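Ridix cable kit for two-arm cells, reviewed by Larysa Antoniuk

We fitted the Ridix kit to the two-arm cell at Skindthorpe, the one that runs the chessboard tasks. It replaced a mix of tape and spiral wrap. The box holds slotted duct, small ties and a printed sheet that is hard to read.

Fitting took 135 minutes with the arms powered down. Cut the duct before you mount it — the teeth chip if you trim it in place. The ties hold well on the forearm links, but only if they are pulled snug and the tails cut flush.

The elbow is where most kits fail. Leave a loop on the outer side large enough for full travel, then jog each joint to its limit at low speed and watch for pull. Sang-wook Son asked for a tighter loop and we had to redo one arm.

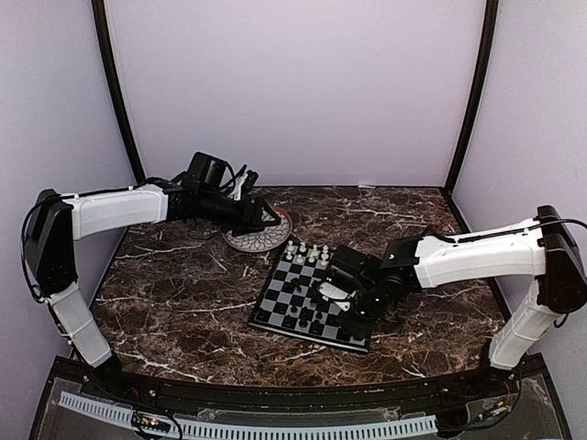

After 18 days we had replaced two ties, both near a wrist. The duct lid was a poor fit and we left it off. Didenko sells a better lid, but it costs over twice as much.

I would buy the kit again for the ties and duct. Throw out the sheet and write your own.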